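Category: Tagging / Addresses and boundaries
Posted in April, 14:20, by the Gorstead import maintainer
Print this message | E-mail this message

Re: [tagging] addr:interpolation ways in Gorstead left over from the old import

> I downloaded the Gorstead extract and ran the validator over it. It
> lists 174 interpolation ways where at least one end node has no
> addr:housenumber. Most are in the Nollelell estate. Can these simply be
> deleted? The council address points are now available under a licence
> we can use, and I would sooner have one node per house than a line
> with a guess in it.

Please don't delete them in bulk. The 174 ways fall into two groups and they need different handling.

The first group has end nodes which were merged with building outlines at some later date. The house number was moved to the building and the node lost its tags. The way is still correct in substance. If every building between the two ends now carries its own addr:housenumber, the way is redundant and can go. If only the end buildings are numbered, restore the tags on the end nodes and leave the way alone until someone has surveyed the houses in between.

The second group never had numbers at the ends. These came from the Plonuria conversion script, which split any way longer than 450 metres and didn't write tags to the new node at the split. Joining the two halves again fixes the fault. Check the direction of both halves first, as the script reversed one of them in a few streets.

On the council points: the licence is fine, but the positions are taken from the centre of the land parcel and not from the house. On deep plots the point can fall in the garden, or nearer to the house behind. Snapping to the nearest building will then give the wrong result. I would match on street name and parcel first, and use distance only as a final test. 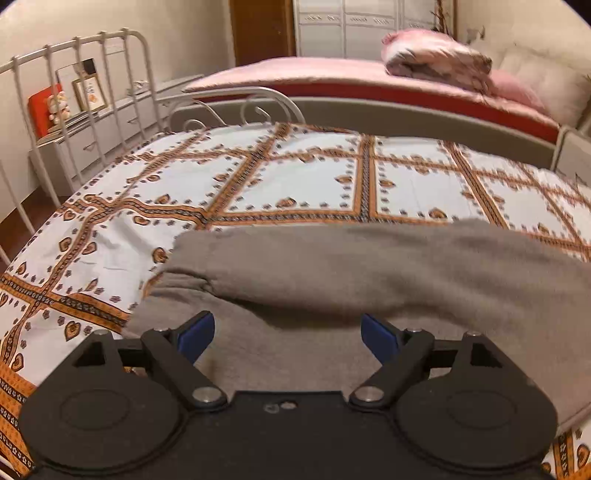

The street names also need work before any matching is done. The council file has "Nakajima Rd" and the map has "Nakajima Road", and there are two spellings of the lane behind the school. Expand the abbreviations in a copy of the file and keep the original value in a separate column so that the change can be checked.

For the upload, keep each changeset below 600 objects and limit it to one estate. Put the source on the changeset and not on every node. Level 2 warnings from the validator about duplicate addresses can be ignored where a shop and a flat share a number, but please read them one by one.

I can post the list of ways, sorted into the two groups, if you want to start with Nollelell.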